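Slipcovers for rounded-back chairs: rent or buy?

Board: Event Rentals and Small Venues

brirner_hall
Posted September 3, 2011

We have a small banquet room and I'm trying to decide what to do about chair covers. Right now we rent them per event from a local outfit. Customers like them, but the rental bill is getting to be more than the flowers. I'm looking at buying 138 so we have a full room plus spares. Our chairs have rounded backs and the covers go all the way to the floor.

Two pictures, a cover at the hem and then the counter.
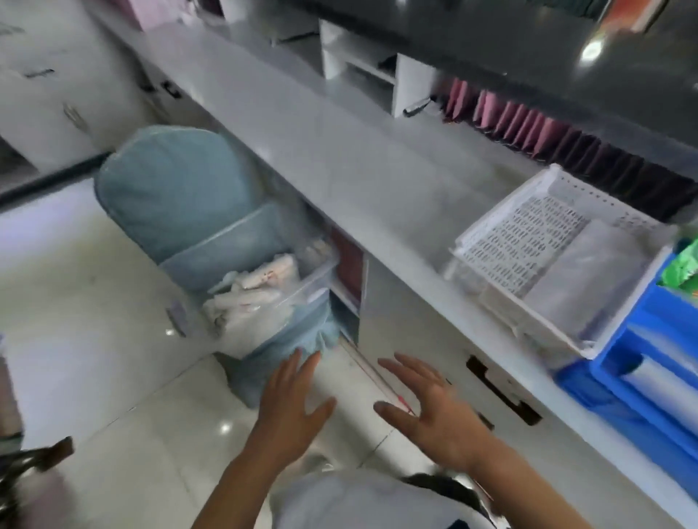
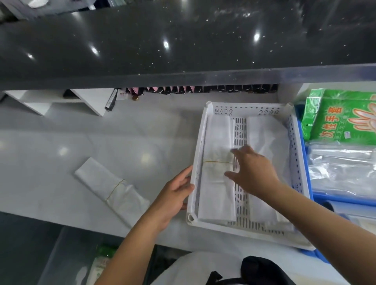

Questions for people who own theirs:

1. Fabric. Polyester or a cotton blend? The light blue is popular with our customers, so I'd stay in that range.

2. Length. Do you order to the floor or a little short? Ours bunch at the bottom and it takes a while to get a whole room looking even.

3. Laundry. In house or send it out?

Thanks.

tableforten
Buy. We rented for four years and I wish we had stopped after the first one. Polyester, no question. Cotton blend looks nicer on day one and then you iron it forever. Polyester comes out of the dryer, goes straight on a hanger, and it's done.

On length, measure your own chairs. Don't go by the catalog. "Banquet round" means something different at every supplier.

hala_sabbagh
I'd go the other way on renting. If you do fewer than two events a week you are paying for storage and laundry on something that sits. We bought in March of last year and I now have a closet I can't use for anything else. Also colors go out. We have a full set in sage that has been out the door exactly one time since Christmas.

For length I order an inch short. Guests catch their heels on anything that pools on the floor.

tableforten
An inch short shows the chair feet. On a white floor you notice it right away.

hala_sabbagh
You notice it for the first five minutes. Then people sit down.

Mike in Clekow
Somebody should mention stretch covers. Spandex with foot pockets. They hook under each leg so there is no hem to straighten. My wife and I can do a room of ten tables in under an hour, and that used to take us most of the morning with the loose kind. They do look tighter, more like a hotel. Some brides don't want that.

brirner_hall
I looked at the spandex. The owner doesn't like them. He wants the draped look, so it has to be loose covers. But good to know on the time.

Hala, what did you pay per cover, if you don't mind saying? And is the sage for sale?

hala_sabbagh
I'll send you a message on the price. Yes, the sage is for sale. Please.

Julutholm Linen
We sell these so take it for what it's worth. For loose covers, ask for the hem allowance in writing and get a sample before you commit to the whole lot. Put the sample on your worst chair, wash it two or three times, and put it back on. Polyester shouldn't shrink much, but thread and trim sometimes do, and then you get a pucker along the seam. Also buy all of them from one dye lot. If you add more next year in pale blue they won't match. Dark colors are more forgiving.

lowell_events
Agree on the dye lot. We have two blues now and I have to keep them at opposite ends of the room.

Laundry: we send out to Haddadin and they come back folded. That's a mistake on our part, because the fold lines show and we end up steaming them. Ask for hangers. It costs a little more and it's worth it.

tableforten
Or do them yourself. A big front loader, low heat, pull them while they're still a bit warm. Don't use softener. It makes the fabric slick and grease stains set in worse.

Mike in Clekow
Cold water for candle wax? We had a whole table of it last weekend.

tableforten
Freeze it, scrape it, then iron on low through a paper bag. After that wash like normal. Colored wax is a different story. I charge for those.

brirner_hall
OK, going to get samples in polyester, one to the floor and one an inch short, and let the owner pick. We have roughly 10 events booked before the holidays so I need to order soon either way. Does anybody have a damage clause in their contract that covers wax and wine? Ours only says "excessive soiling" and I've already had one argument over what that means.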